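Best way to store empty gift boxes without wrecking them?

Posted in Home & Storage by Areeba Bangash

Okay so I have a problem and it's boxes. Nice ones! The sturdy kind with a proper lid that chocolates and tea and fancy soap come in. I can't throw them out because I reuse them for birthdays, but the closet shelf is at the point where opening the door is a gamble. My sister in Toledo flattens all hers, but mine are the rigid kind and they don't fold.

I got the first couple out on the table on Monday and stalled right there. Do I nest them? Keep the lids on? Some have printing on the lid I'd hate to scuff.

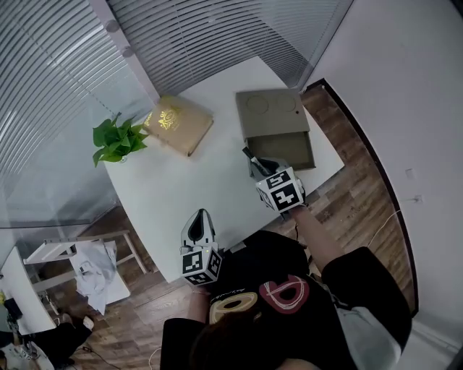
The brown one with its lid up, and the flat tan one with the gold emblem over by the plant.

I have one shelf to work with and it's 11 inches deep. I'd like to be done before the end of February if I can. Any ideas welcome, I've been putting this off forever.

Radek Paulík
507 posts

I've done this for years (my wife wraps for the whole family, so we go through a lot of them). Nest them, definitely. Put the biggest open box on the bottom, then drop the next size down inside it, and so on. If the lid comes all the way off, stand it on its side next to the stack like a book. If it's hinged, that box has to be the last one in, with the lid closed over everything.

For the ones with shiny lettering, put a sheet of tissue over the lid before anything goes on top. Gold printing rubs off on other cardboard way faster than you'd think! I lost a really pretty one that way. And don't store them anywhere damp, the corners go soft and then the lid never sits right again.

Your flat one might slide in upright at the end of the shelf. Measure it first though.

Vojtěch Kopecký
2 posts

just recycle them, you can get new ones at the dollar store

Blažena Ďurica
1,172 posts

Well, she did say she reuses them, Vojtěch :)

Areeba, agree with Radek on nesting, but I'd use the boxes too. My flat ones hold ribbon and gift tags, and a deeper one has all my spare tape and scissors in it. So they're sitting on the shelf anyway but they're doing a job. I stick a little paper label on the short end so I can read it without pulling the stack down. Use painter's tape for that, regular tape takes the paper off with it when you peel it.

Also, if two are the same size, pick the nicer one and let the other go. I was keeping four identical tea boxes at one point and I don't even drink tea.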